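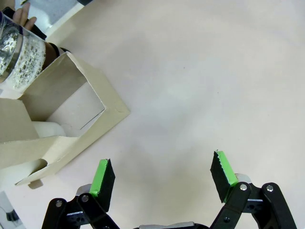 Grernholm, August 2025

A takeout cup is a paper cup for hot drinks, sold with a snap-on plastic lid and meant to be thrown away. I'm Dorottya Lengyel, I keep the coffee pages on this little reference site, and yes, I have opinions about lids!

The paper alone would go soggy, so the inside gets a thin coating, most often plastic. Lids come flat or domed. I like a raised rim with a sunken middle (it catches the drips), and the sip hole should be small. Our local café, Cisternas, buys them in cases of 1,000, and a case lasts longer than you'd think.
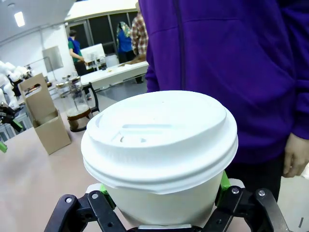 Carriers are the other half of the story. The usual one is cardboard, folds flat for shipping, and has a handle hole up top with room for the cups lower down. The big Flullo carrier holds 4 and I've only dropped it once – on a staircase, all lattes.

For home I'd still take a French press. Coarse grounds, water just off the boil, wait, push the plunger down slowly, pour right away. It works nicely for filling takeout cups too, if you're feeding a crowd and don't mind a bit of silt at the bottom. 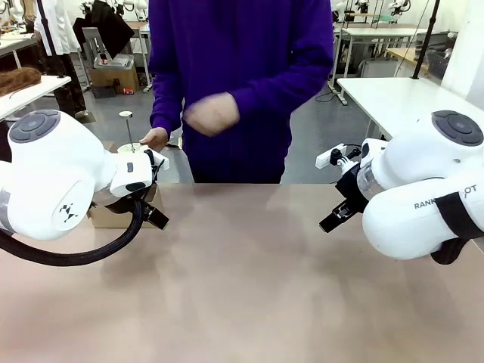 Category: Coffee and tea supplies

See also: Cup sleeves, Drink carriers, Famier lids, French press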